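Search this site Search Go

2023-12-01
By Ngan-ling Yang

# Burkwood Bedroom Clutter: README

Hello, and thank you for opening this file before opening everything else -- I know how tempting it is to skip straight to the pictures. This is the card for the Burkwood set, a small collection of photos of beds that have ended up doing the work of a desk, a shelf and a mailroom all at once. If you have ever had to move a pile of things before you could lie down, you already know the subject.

## What is in it

The set holds 62 photos, each with a short caption, sorted into folders by room. Burkwood is the name of the building, and I kept it for the set because I couldn't think of anything better and everyone had started calling it that anyway. There are 10 rooms. Each one was visited at least twice, once in July and once later in the fall, so you can see a bed in the middle of ordinary life and then see it again on another ordinary day with different things on it.

I asked people not to straighten up for us, and bless them, most of them didn't. So you get notebooks, phones, pens, chargers, envelopes, half-sorted laundry, shipping boxes kept "just in case," and a great many little plastic parts that have come away from whatever they belonged to. I have a soft spot for the boxes. A good cardboard box goes on living long after its first job is done, and the printing on the side very often has nothing to do with what it is used for now.

## How the captions are written

Captions name the larger things first (the box, the headboard, the bedding) and then the small things, in whatever order felt natural to the person writing. We use plain household words. A few habits that may help you:

- "Box" covers cardboard and packaging boxes of any size. If there is readable print on it, the caption may quote it in the original language.
- "Card or envelope" stays just like that when we couldn't tell which it was. Please leave these alone if you send corrections!
- "Small parts" means little loose pieces we couldn't put a proper name to. I'd sooner have a vague word than a wrong one.
- Colors are everyday colors. One person's beige is another person's cream, and we did have a long, friendly argument over it that I believe I lost.

## Folders

rooms/ has the photos, captions/ has one text file per photo, and notes/ has my own rambling remarks about each visit, which you are welcome to ignore. The Skasar and Mernance folders are named after the two wings of the building and are split the same way inside. Hollmann is the ground-floor annex, with only 2 rooms, and its captions are shorter than the rest -- I wrote them on a train and never went back to fill them out.

## Known gaps

There are no bunk beds and hardly any children's rooms. Night tables are missing more often than I'd like. Up to 10 captions still need a second reader, mostly ones with a lot of small objects close together, where it is easy to overlook a pen. If you find one we missed, write to me with the folder name and the caption text and I will happily fix it.

## Using it

You may use the set for study, teaching or your own tidying projects. A mention of Burkwood somewhere is appreciated. Please don't try to work out who lives in which room; they were kind to let us in, and some of them are a little shy about their bedding.
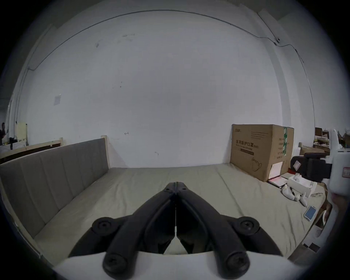
Large cardboard box marked "医用防护口罩 (N95)" on a pale beige mattress, with a pink-covered notebook, a black pen, a phone and small white plastic parts; gray channel-stitched headboard.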